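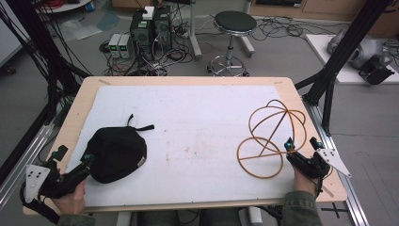

Packaging Materials 2: Foams and Cushioning
Handout for session 7
Tutor: Vendula Kollár

Read this before the session. The calculation sheet is separate and can be collected from the print room.

1. What cushioning does

When a parcel is dropped, the goods inside have to be brought to a stop. With no padding this happens over a very short distance and the force on the goods is high. A cushion lengthens the stopping distance, so the force is lower. Most of the design work consists of choosing a material and a thickness that give enough stopping distance without making the box too large to ship at a sensible price.

A cushion also keeps goods from rubbing against each other and against the carton. Painted, polished and printed surfaces are often spoiled this way in transit with no drop at all. Thin foam sheet is normally enough for this job. It should not be counted as drop protection.

2. Open cell and closed cell

In open cell foam the bubbles are joined, and air can pass through. Bath sponges and most seat cushions are open cell. It is soft, it takes up water, and it recovers slowly after being pressed.

In closed cell foam each bubble is sealed. Expanded polyethylene sheet is the usual case. It floats, takes up very little water and springs back quickly, although under a constant load the gas slowly escapes and the sheet becomes thinner. This is called creep. A heavy item stored on foam for a whole winter may have much less protection by the time it is shipped.

Expanded polystyrene is also closed cell but brittle. It crushes on the first hard knock and does not fully recover. Treat it as single use.

3. Static load

Static load is the weight of the item divided by the area of foam it rests on. Too little foam area and the cushion bottoms out. Too much and the foam hardly bends, so the shock goes straight through. Students tend to forget the second case. For light goods, cut the foam into corner pads or ribs to bring the area down.

Worked case: the Drernivo lamp base. The first design used a full sheet under the base and failed at the lower drop height. The second used four corner pads of the same foam and passed. The cost went down as well, as less material was needed.

4. Shape of the goods

Flat-bottomed items are simple. Items that touch the foam along an edge or at a few points, such as frames, stands and anything bent from tube or rod, press deeply into it at those points. Put a stiff board between the item and the foam to spread the load. Soft goods such as clothing and hats need little cushioning but should be protected from dirt and damp, and shaped ones need something inside to hold the form.

5. Dirt and reuse

White foam shows marks early. A mark does not weaken the sheet, but it can transfer to pale goods. The Kadlec warehouse grades returned sheet as clean, marked or torn. Marked sheet is used only under boxed items. Torn sheet goes for recycling.

For next time

Complete questions 1 to 20 on the calculation sheet. Read page 41 of the course reader on drop heights. Bring one piece of used packaging from home, with a note of what it held.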